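Home | News | Reviews | Coding & Marking | Labels | Suppliers | Subscribe

Brernari Husar desktop label printer: quick, quiet, and hungry for ribbon

10 Oct 2020
By Arnaldo Brandão

I have been promised a label printer "anyone can run" enough times that I now read the phrase as a warning. Brernari uses it twice on the box of the Husar and once more inside the lid. The Husar is a desktop thermal transfer printer meant for small packing rooms, the kind of place that does its own carton labels and shelf tags and doesn't want to rent a big machine. I had it from July until the end of last month, and I used it for real orders, with real deadlines and the usual amount of swearing.

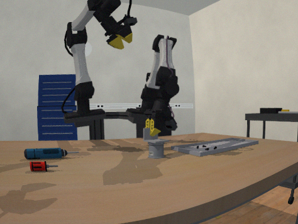
REVIEWS › LABELS & PRINTERS

Setup first. The box holds the printer, a power brick, a starter ribbon, a roll of plain paper labels, and a folded sheet with drawings on it. There is no USB cable. I know cables are cheap and everyone has a drawer full of them, but this one wants the square kind of plug, and my drawer had given its last one away. A company that can afford to print "anyone can run" inside a lid can afford a cable.

Loading the labels is easy. You open the lid, drop the roll between two sprung guides, pull the end through, and shut it. The printer feeds a few blanks, finds the gap, and stops. It got this right every time with the paper roll. With a glossy roll I bought elsewhere it fed half a yard of blanks and then blinked orange at me. The sheet says orange means "check media." I checked the media. It was fine. Running the gap calibration by hand (hold Feed while switching on) fixed it, but you have to find that in the online manual.

Ribbon is fiddlier. The take-up core goes on the front spindle and the new ribbon on the back, and the drawing makes them look the same. If you get it backward, the printer will happily run and give you blank labels. My old printer refused to start with the ribbon in wrong, and it was a much cheaper machine. I did it backward the first time and again after a long weekend off, so I can't claim to have learned much.

Print quality

Good, with limits. Text is black and sharp down to the smallest size I could read without my glasses. Straight barcodes scanned the first time on both of the scanners I own. Codes turned sideways, so that the bars run across the feed, were less sure. At the top speed setting the edges went furry and the older scanner wanted a second try. One step down in speed cured it. So when Brernari tells you how fast the Husar is, remember that the speed they're quoting isn't one you'd use for a sideways barcode.

Solid black areas are another matter. Our fragile label has a thick black border, and on the Husar it came out with a faint gray stripe down one side. Cleaning the head helped for a day or so. Turning up the darkness got rid of the stripe and made the small text fat. You pick one or the other. I redrew the border thinner, and I resent having done it.

Rubbing is where I expected trouble and there wasn't much. I left a few labels on a carton by the loading door, where everything gets dragged past everything else, and they stayed readable. Ones I wiped down with glass cleaner lost some black at the corners. For dry cartons that's plenty. I wouldn't put this ribbon on a bottle. 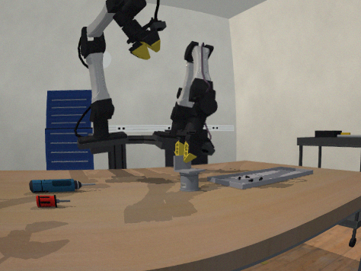
Rendering: two arms on a shared mounting stand.

What the ribbon costs you

Brernari says a ribbon is good for up to 2,000 labels. Watch those first two words. The printer keeps its own running total, which you can print out from the settings page, and mine read 2,716 when the second ribbon ran out. Do the division and you'll see that I didn't get anywhere near the number on the carton. My labels aren't huge, either. The claim is based on their small shelf tag with light coverage, and you only learn this from a footnote on the spare parts page.

You also can't easily use someone else's ribbon. The core has a notch in it, and standard cores slide around on the spindle. I'm told people wedge them with tape. I tried that for an afternoon and got a crease through every third label. The Brernari ribbon isn't outrageous in price, but it is a good deal more than I pay for generic stock, and the gap adds up over a year far faster than whatever you saved buying the smaller printer. If you print a handful of labels a day, ignore all this. If you print a roll a week, sit down with a pencil before you order.

The software

The Husar comes with a license for Plullum 2, a label design program that I had used in its first version and hadn't missed. It's better now. You can drag things around and they stay where you put them. The preview matches the label, including the margins, which the old one never managed. Dates can be set to update themselves, with an offset for best-before.

Then there are the odd decisions. The product name field stops at 35 characters. It doesn't warn you. It just stops taking letters, and if you paste in a longer name it trims the end. I found this out when a row of tags for two sizes of the same item all came out identical, the size being the last word. You can get around it by using a plain text box in place of the product field, but then you lose the link to your spreadsheet, and the spreadsheet link is the main reason to put up with Plullum at all.

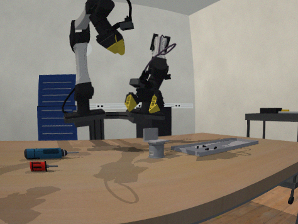 Getting back to that spreadsheet link, it works as long as you leave the column headings alone. Rename one and the label goes blank with no message. Put the old name back and it recovers. I asked support whether the link could be rebuilt by hand and got a polite answer the next day that told me how to reinstall the program. A second message got me someone who knew the product, and she said that it can't be done yet. Fair enough, I'd have liked that the first time.

The printer also works as an ordinary Windows printer, so you can skip Plullum completely and print from whatever you like. I ended up doing that for everything except dated tags.

Noise, size, small things

It's quiet. I'll give them that without argument. The printer it replaced sounded like a zipper in a tin can, and the Husar could sit next to someone on the phone. The lid needs a lot of room above it, though, so measure any shelf you plan to use. The tear bar is sharp and cuts cleanly. The power switch is on the back, down low, next to the cable, and since the manual calibration needs that switch and the Feed button together, you will be hugging the thing.

There is an optional cutter. Clokora, who sold me the printer, didn't have it in stock, so I can't tell you if it's any good.

Who should buy it

Someone with a small, steady job: paper labels, ordinary barcodes, an office where noise matters. For that I'd call it decent, and I've kept mine on the packing desk. Anyone printing in volume should look at a machine that takes standard ribbon, even if it costs more up front and sounds worse. And if your labels have heavy black panels, ask the dealer to print one of yours before you pay, at the speed you intend to run.

Pros: sharp small text, very quiet, easy label loading
Cons: notched ribbon core, ribbon life claim, name field that trims without telling you, no cable

Contact | Advertise | Privacy | © 2020 All rights reserved | Back to top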